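Parish Register Storage and Handling Checklist
Holroyd Family History Society, record room, 20 Oct 2019

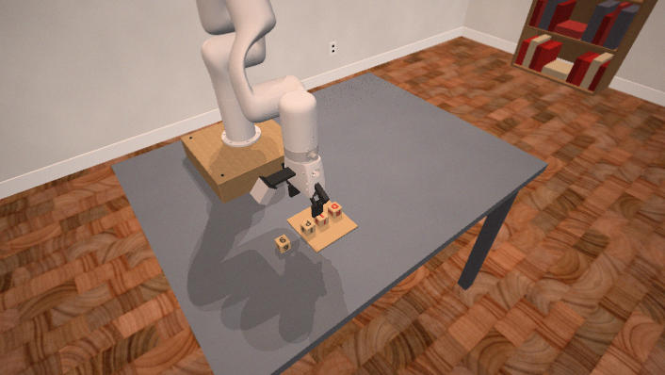
Checked by Osian Griffiths. Items are marked OK, Action or N/A, with comments where needed. Last check was in September and open points from it are carried over.

STORAGE

1. Registers stored flat, spine supported. OK
Comment: The two Orton baptism volumes are too large for the shelf and are kept in the bottom drawer. Do not stack other books on them.

2. Boxes labeled on the short end. Action
Comment: The Flaso burials box still has the old label. It says marriages. New label to read "Burials and grave receipts."

3. Shelves clear of outside walls and pipes. OK

4. Fire door closes on its own. Action
Comment: Sticks at the bottom. Carried over from September.

5. Extinguisher in date and not blocked. OK
Comment: Coat stand moved away from it.

CONDITION OF RECORDS

6. Signs of mold, insects or damp. OK
Comment: Brown spotting in the first Orton volume is old and has not spread since it was last noted.

7. Loose leaves kept with their volume. Action
Comment: A leaf with christenings of the Urkis family was found in the wrong register. The father's trade and the ink match the Orton book. Put back in a sleeve with a note, not glued.

8. No tape, pins or paper clips. Action
Comment: Rusted pin in a bundle of marriage licenses. Left in place until the paper can be looked at properly.

READING TABLE

9. Pencils only. OK

10. Book supports and weights available. OK
Comment: One weight has a split seam. Taken out of use.

11. Cables off the floor. OK

COPIES AND INDEX

12. Index backed up and a copy kept off site. OK
Comment: 3,520 baptisms and 2,442 burials entered.

13. Transcripts checked against the original. Action
Comment: 531 entries still to check. Where the baptism and christening dates differ, enter both. Several people have been entered under the later date only.

14. Visitor book signed in and out. OK

Next check to start with items 4 and 8.

Holroyd Family History Society | Contact the record room | Copyright 2019 | Back to top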